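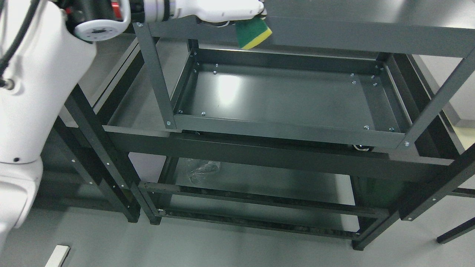 Green side, yellow side, top shelf.

I have been meaning to write about moving my mother-in-law's recipes over to our house since February, and I keep putting it off because every time I sit down with the box I end up reading it instead of writing about it. So tonight the dishes can wait and I am going to get this down, even if it comes out in the wrong order.

The box is a gray metal thing, the kind people used to keep index cards in at an office, and it came to us with almost 400 cards in it. I know the number only because my husband numbered them in pencil on the back one rainy evening so that we could put them back the way she had them. She did not file alphabetically. She did not file by course either. The pickles are next to the birthday cakes, and the pot roast sits in front of a card for getting candle wax out of a tablecloth. My best guess is that she filed by season, more or less, starting from whenever she bought the box, which would explain why the first section is all rhubarb.

My plan was to type them all up. I thought I would do a few each evening with a cup of tea and be finished by summer (I can hear my sister laughing from here). What I hadn't counted on was the handwriting. Hers is lovely, but she wrote for herself, and she left out everything she already knew. Card 69 is a coffee cake I have eaten at her table more times than I could say, and the whole of it reads: "Usual dough, less milk. Topping as for Budell. Bake till it smells right."

Well! The usual dough took me three tries. There is a card near the back headed just "Dough" and I went with that, and it was fine as bread and very sad as cake. Then I found a second one tucked inside an envelope of seed packets, with sour cream in it, and the minute I got my hands in I knew that was the one. It has a sort of slump to it that I remembered from standing next to her at the counter.

The topping was harder. Budell is the little town where she grew up, and I had always supposed "as for Budell" meant some special cake they made there for the church supper. My husband's aunt says no, Budell was what the family called going home for the holidays, so it was the topping she made when she had to carry a cake on the bus. It had to be a firm one. Brown sugar, butter, a spoonful of flour, and the oats pressed down hard with the back of a spoon so they wouldn't shake off. I love that so much. I made it that way and it cracked when I cut it, the same as hers always did, and my husband went quiet and had two slices.

As for "till it smells right," our oven runs on the cool side, so I gave up on her timing and mine and stood there sniffing like a dog at a screen door. It was done well after I thought it would be.

A few other things from the box, for anybody doing the same with a box of their own. Copy the stains down too, or take note of them at least. The dirty cards are the good ones. She has a beautiful clean card for a salmon loaf that I am fairly sure was never made, and the one for bean soup is nearly see-through with grease. If a card says "Figueroa" in the corner, as eleven or twelve of ours do, that was the bakery below their first apartment, and those recipes are all scaled for a shop, so the roll recipe starts with 500 ounces of flour. I read that line out loud a few times before I understood what I was looking at.

I have stopped typing, by the way. I now write each one out by hand on a fresh card, with the missing parts filled in, and slip it in behind the original. It is slower, and I'm somewhere short of 200, and I no longer say anything about summer. My daughter has asked for the coffee cake one for her own kitchen, so that card has been copied twice.

Next up is a plum thing that calls for "the blue bowl, full." We have her blue bowls. There are four of them, and they are all different sizes.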